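Ticket: Diacritics dropped from author names and index entries in ebook export
Status: Resolved
Opened: Mar 28, 2024
Title affected: the Mavcombe collection of essays on oral poetry and local history

What was reported

The print PDF is perfect, but the ebook of the Mavcombe collection loses the marks on certain letters. The surname Eglītis comes out as Eglitis in the table of contents, and as Egl?tis in the index. The body text is fine! Same name, same file, three different results, so this one was a treat to chase.

First pass

I opened the ebook in two readers to rule out a display problem. Both showed the same thing, so the damage is in the file itself. The source chapters are clean too - I searched for the long i and every one is there. 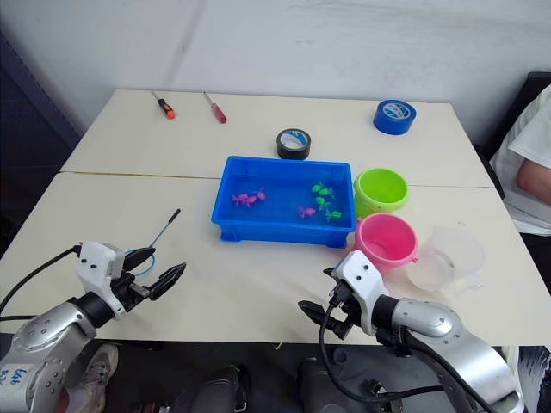 Next I ran the export again with the index switched off. The contents page was still wrong, which told me we had two separate faults and I could stop looking for a single cause. Hooray for small test runs.

Fault one, the contents page: Brurus (our conversion tool) builds short link names from the chapter titles, and it strips accents while doing that. Fair enough for a link. But the template was then printing the link name as the visible title as well. I pointed the template back at the real title field and the long i came straight back.

Fault two, the index: the indexer's list was saved in an old text encoding before it was imported. Any letter that the old set doesn't know becomes a question mark, and once that has happened the letter is gone for good, so converting the file afterward won't help. We need the original list. 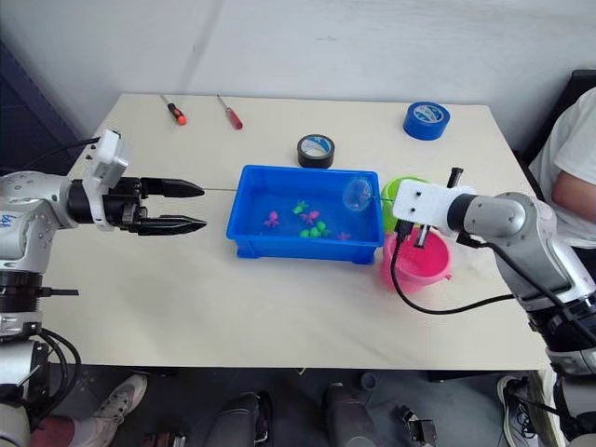
Update: the indexer still had the original spreadsheet, what a relief! I exported it again as UTF-8 and imported it fresh. The bad list had 101 damaged entries, mostly Latvian and Yoruba names, plus a handful of song titles (these are gorgeous, by the way, do read chapter 2 if you get a chance). All of them now match the print index letter for letter.

One leftover: names with a dot below the letter were sorting after Z. I changed the sort setting in Brurus from "plain" to "language aware" and rebuilt, and they moved to where readers will look for them.

If you see this on another title

Search the index file for question marks before you import it.
Compare the contents page with the chapter openings, name by name.
Keep the indexer's original until the ebook is out.

The template fix is already in the shared folder, so new books will pick it up. Books from last September and earlier use the old template and need a rebuild - add them to this ticket and I'll happily run them.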